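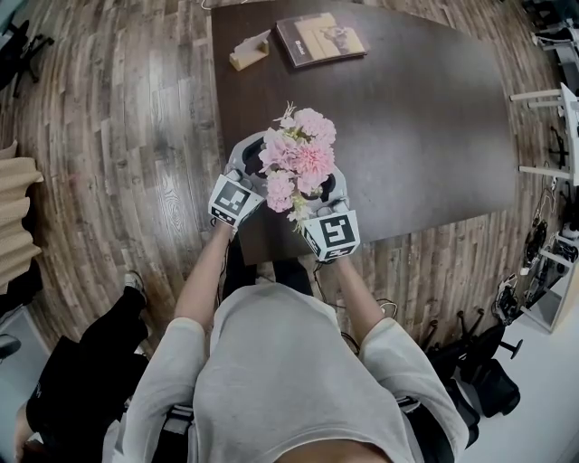 Pink flowers in the white pot, dark table.

A long thread about having people round to eat, as promised to the several of you who asked after my grumbling last week. Put the kettle on, I do go on a bit.

When we moved to Karkberg I knew the name of one person in the whole town and he was the man who read the meter. I'd come from a street in Rindwood where you couldn't put the bins out without being asked in for something, and I assumed the new place would be the same if I just stood about looking friendly. I stood about looking friendly for most of a winter!

What I hadn't understood is that in Rindwood someone else had always done the asking. My aunt, mostly. She fed half the road and I thought that was simply what Thursdays-and-whatnot were like for everybody. I had turned up, eaten well, dried a few plates and gone home feeling very sociable.

So one November I wrote six little notes and put them through six doors. Soup, our house, come at half past five, bring a bowl if you can because we've only got four that aren't chipped. I felt sick doing it. I walked past one of the houses twice before I could make myself go up the path.

Two people came. I'd made soup for fourteen. I'd like to say I was gracious about it, but I spent the first ten minutes apologising for the amount of soup, until the older of the two asked very kindly whether she might have some of it.

They both came back the next month, and one of them brought her brother, and that has been the pattern ever since. You ask six and get two, and the two bring somebody. If you're thinking of starting, please don't judge it by the first evening. Ours was so quiet you could hear the fridge.

Now the practical bits, because that's what most of the messages were about.

Food first. Make something that sits happily in a pan and doesn't mind who's late. Ours is nearly always soup or beans or a big tray of potatoes. I did try a soufflé once for Gumaro's birthday (that's Gumaro Contreras from up the hill, many of you know his plum jam) and I missed the whole first hour because I was crouched by the oven like a worried hen. Lovely soufflé. I've no idea what anyone talked about.

Bread we get from Javier, the bakery by the bridge, and if you go in after three there's usually a seeded loaf going cheap. If they've sold out we have toast. Toast has never once gone badly.

Say when it ends! I can't stress this enough. People with small children, people with early shifts and people who find company tiring (hello, I am married to one) will all say yes much more readily if the note says "finished by eight". The ones who want to stay will stay and help with the pans.
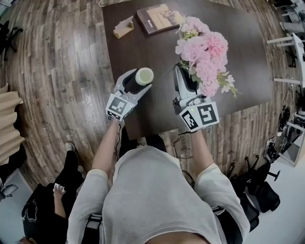

Photo: Gumaro Contreras

Several of you asked about the table itself, and whether you need a proper one. You don't, though I'm fond of ours. In the first year half the party ate on the stairs with a tea towel across their knees, and some of the best conversations we've had in this house were between people on different steps.

If you do have a table, I would leave as little on it as you can bear. I used to go mad with candles and jugs and a runner my mother-in-law gave us, and then every dish that came out of the kitchen had to hover in the air while three people moved things. Something cheerful in the middle, salt, water, and stop there.

Somebody asked about games. We have one, it's called Zurema, and I'm still not certain of the rules because the booklet went missing before we got hold of it. You lay tiles and argue. It comes out when the talk dips and goes away again when it picks up, and I don't think we've ever finished a round.

On shy people, because I had a really thoughtful message about this. Give them a job. I'm dreadful in a room full of strangers myself, but hand me a loaf and a bread knife and I'm perfectly all right. There's a lad on our street who hardly spoke for months, and he cut the bread every single time, and then one evening he told us the entire history of the Karkberg tramway while he was doing it. It took until the pudding. We were spellbound, and the slices got thicker and thicker.

On money. It costs us less than a takeaway, on the whole, and if someone offers to bring something I say yes and name the thing. "Oh, just bring yourself" sounds generous but it makes people anxious and then you get four bottles of elderflower. Ask for butter. Ask for pears.

On the state of the house. I used to clean for a full day beforehand and then be too cross and tired to enjoy anyone. These days I do the loo and the kitchen floor and shut the bedroom door on the rest. If you come to ours and you open that door, you've only yourself to blame.

And to the person who wrote to say they'd invited the neighbours and had no replies at all: I'm so sorry, that does sting. Try knocking instead of a note, if you've the nerve for it, and try asking one household. Tell them what you're cooking. I think a lot of people say nothing because they aren't sure you really meant it.

My aunt, by the way, is now well past eighty and still at it. I rang her for advice before that first soup evening and she said to put a coat hook up. I thought she'd misheard me. We have eleven coat hooks now and could do with more.

Right, I've got lentils on. I'll put the soup recipe up tonight once I've worked out how much of anything goes in it, and if anyone has a good use for a great deal of celery, please shout.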